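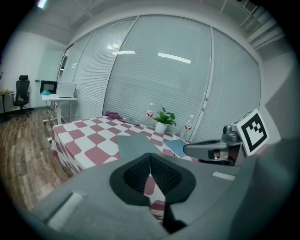
Attachment 1: practice table by the window, gray cloth folded at the front, both grippers in view.

Ticket 1209
Product: Zoner hand-held grippers, pair
Opened by: Rozália Jakab, Drarnel linen service
Opened: 2025-01-26
Status: Resolved

Rozália Jakab wrote:
Hello again, and thank you for being so patient with us on the last one! We're back on the towel folds, and the left gripper keeps losing its place. I'll be halfway through a fold, everything going nicely, and the screen says "position lost" and throws away the whole take. The right one is fine. Yesterday we kept 405 takes out of 566, and almost all of the lost ones were on the left. I've wiped the marker, restarted the Younis software and charged both units overnight, and then I tried it all again in the afternoon with the same result.

I should say why I'm fussing. My folders used to be on their feet at the press all day, and now two of them at a time come in here and teach the folds while the arm downstairs does the plain hand towels. They like it, mostly. But when a take is thrown out they think they folded it wrong, and these are people who have folded for a living for twenty years (one of them went home quite upset). So I'd love to be able to tell them it's the equipment, if it is the equipment.

Jarosław Szewczyk, Idico support, wrote:
Hi Rozália, please do tell them that. "Position lost" is never about the quality of a fold. It only means the software couldn't follow the gripper for a moment. Could you try three things for me, one at a time, with ten folds after each?

1. Turn off the ceiling lights nearest the blinds.
2. Swap the left and right grippers.
3. Stand on the other side of the table, with your back to the window.

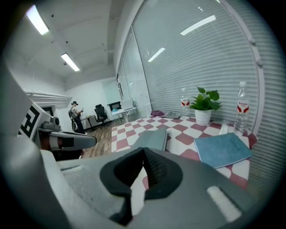 Please keep the same person folding for all three, and the same cloth if you can, so we're comparing like with like. Take your time over it, there's no rush on our end.

Rozália Jakab wrote:
All done! Lights off: four lost out of ten. Swapped: still four, but now it was the other gripper, so it's the spot and the unit is fine. Back to the window: none lost, and we did another ten to be sure and had none then either.

Jarosław Szewczyk wrote:
Lovely, that's very clear. Keep the window behind you and run the room setup once more from the new side. I've put the lost takes back in your review list, and the folds in them may still be usable.

Rozália Jakab wrote:
Setup done, and a full morning without a single message. I read your note out to the folders over coffee and they were very pleased. You can close this one. I'll open a separate ticket about fitted sheets.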